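Godstead Opens Repair Counter for Old Office Desktops, and Says Most Upgrade Advice Is Oversold

GODSTEAD - A repair counter for older office computers will open to the public in January at the Godstead reuse shop on the Flasstead road, with posted prices, a short list of jobs it will take on and a longer list of jobs it will turn down.

The counter will handle desktop towers only. Laptops, all-in-ones and printers will be sent elsewhere.

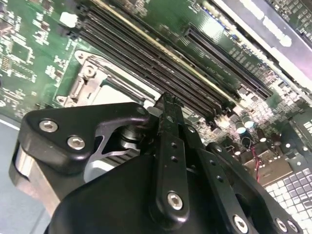
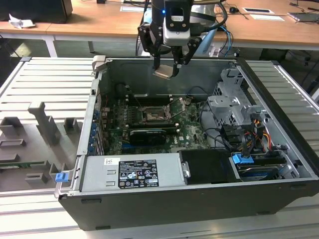

The shop has been taking in used office towers for years, and its repair lead, Nizar Darwish, does not share the common view that a seven-year-old computer is either a treasure or a piece of junk. Most are neither, he says. A typical tower has a sound case, a power supply that may or may not be worth trusting, and a memory setup that somebody in a purchasing office picked on price. With the side panel off and the case laid down on the bench, the parts that decide the matter are within reach: the processor socket with its lever and metal bracket, the memory slots next to it, the drive cage and the power supply. Darwish would like customers to look at those before they look at an advertisement.

"People come in having read that they need a new graphics card," Darwish said. "They do spreadsheets. I ask what is slow, and they tell me it takes four minutes to start up. A graphics card has no opinion about that."

The counter will open with a flat inspection fee of $10, charged whether or not any work follows. Darwish said the fee was set after a trial in which inspections were free and customers were charged only for repairs. Over that period the shop looked at 252 towers, and he was unhappy with what the arrangement did to the advice. When the only way to be paid is to find something wrong, he said, something wrong gets found.

Of the towers inspected during the trial, 79 were judged not worth spending money on. Their owners were told so and offered the choice of taking the machine home or leaving it for parts. Darwish declined to give an average saving for the rest. He said he had seen other shops publish such figures and could not work out how any of them were calculated.

WHAT THE COUNTER WILL DO

Jobs accepted at opening will include replacing hard drives, adding or swapping memory, replacing power supplies, cleaning out fans and heatsinks, and reseating or replacing processors in boards with an intact socket. Prices will be posted on the wall behind the counter and will not change depending on who is asking.

Processor work will carry an extra condition. The shop will lift the processor, check the socket under a lamp and show the customer any bent pins or contacts before going further. If there is damage, the job stops and only the inspection fee is owed. Darwish said he had no interest in arguing later over who bent what.

Power supplies will be judged by test, and a clean label will not count in their favor. The label tells the shop what a unit was rated to do when it was made, Darwish said, which leaves out everything that has happened to it since. Any unit that fails under load will be pulled and will not be resold from the parts shelf.

The counter will not overclock anything, install colored lighting, recover data from failed drives or work on a tower that smells burned. It will not sell extended warranties. Work done at the counter is covered for the labor itself, and used parts are sold with a return period printed on the receipt.

A NOTE ON THE "GREEN" CLAIM

The reuse shop has dropped a line from its leaflets saying that every repaired computer "saves the planet." Sawsan Tarawneh, who manages the shop, asked for it to be removed when the new leaflets were drafted.

"I don't know what that sentence means and I couldn't defend it to a customer," Tarawneh said. "If your old tower lasts longer, you didn't buy a new one. I can say that much. Beyond that I would want to see numbers, and the ones people send me have usually been passed along from another leaflet."

She added that some old machines draw a good deal of power for the work they do, and that owners who leave them running all night should include that in their thinking. The counter will plug any tower into a meter on request, at no charge beyond the inspection, and write the reading on the ticket.

PARTS AND FUNDING

The shop holds more than 1,000 used parts on its shelves, mainly memory, drives and cables. Tarawneh described the inventory as "better than it was," and said a portion of it has yet to be tested. Untested items will be kept in a separate room and will not be sold or fitted until someone has tested them.

Bench equipment was paid for out of shop sales and a small grant from the Santoso Fund. The fund has no say in pricing. Durnico, a local office supplier, has agreed to pass along towers that its business customers trade in, after their drives have been removed. Durnico will receive no share of the counter's income, and its products will not be recommended there, Tarawneh said, "unless they happen to be the right ones, and we'd have to be talked into it."

The arrangement will be reviewed after its first spring. If the inspection fee does not cover the time it takes, the shop will raise the fee or close the counter. Tarawneh said she would not make up the difference by pushing parts.

BEFORE YOU COME IN

Customers are asked to back up their files, bring the power cord and leave the monitor at home. Missing screws are not a problem. Side panels should come along even if the catch no longer works, as replacements that fit are hard to find.

A written note of what the computer does wrong, and when, is worth more to the repair bench than the model number. "It's slow" will be accepted, Darwish said, but he will ask follow-up questions.

No appointment is needed for an inspection. Towers handed in before noon will normally be looked at the same afternoon. The shop is not promising same-day repairs and asks that anyone who has heard otherwise disregard it.

Press inquiries should be directed to Sawsan Tarawneh at the Godstead reuse shop. Reporters who would like to see an inspection carried out may bring a tower of their own, and will be charged the fee.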